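Search this encyclopedia Go

Spouted pouch

A spouted pouch is a flexible container made from layers of film, sealed at the edges and fitted with a rigid plastic spout and a cap. It is used for liquids, purées, gels and other products that pour or can be squeezed. Most spouted pouches have a folded base, known as a gusset, which opens as the pouch fills and allows it to stand upright.

Materials

The film is normally built up from two or more layers. The outer layer carries the printing, while the inner layer melts under heat and forms the seals. Where the contents spoil in air or light, a barrier layer is placed between them, either of aluminium foil or of a plastic that slows the passage of oxygen. The spout is moulded separately and welded into the top edge or into one corner -- a corner spout generally gives a more controlled pour, but it complicates filling on older lines.

Layered films are difficult to recycle, as the layers cannot easily be separated. Drotineo, a packaging firm based in Killthorpe, introduced a pouch made from a single family of plastics and claimed that it could be collected with ordinary carrier bags.

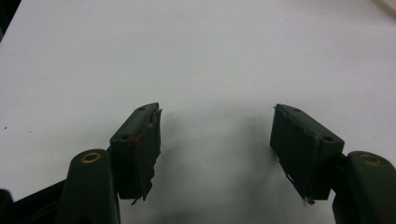

Mahlangu disputed the claim, replying that a film of that kind would not protect fruit purée for a full season, and that food thrown away early would cancel out any saving in plastic. Drotineo later limited the pouch to soaps and cleaning liquids.

Use as refills

Pouches are widely sold as refills for bottles kept in the home. An empty pouch lies flat, takes up little room in a lorry and weighs less than a rigid bottle of the same volume. Larger sizes may have a handle hole in the film, so that the pouch can be held steady while it is emptied.

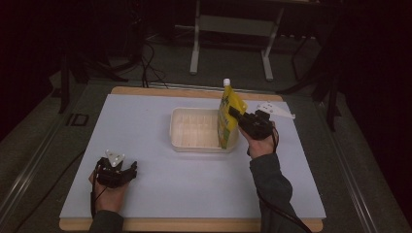 Yellow spouted pouch with a white screw cap, beside a translucent plastic tray.

A refill scheme in Stukamville enrolled 1229 households and ran through 15 shops. Return rates were low in the first four months and improved once collection boxes were moved next to the tills. At the close of the scheme, 19 per cent of pouches had been returned.
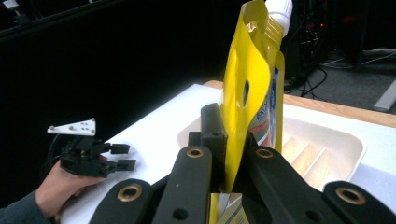

Shops taking part also reported leaks at the base seal, mainly in pouches that had been stacked on their sides. The supplier widened the seal the following February and changed the outer carton so that pouches travelled upright.

Safety

Small caps may present a choking hazard to young children. Caps for infant foods are therefore often made larger, or given openings that let air through.

See also: Bag-in-box; Carton; Heat sealing; Screw cap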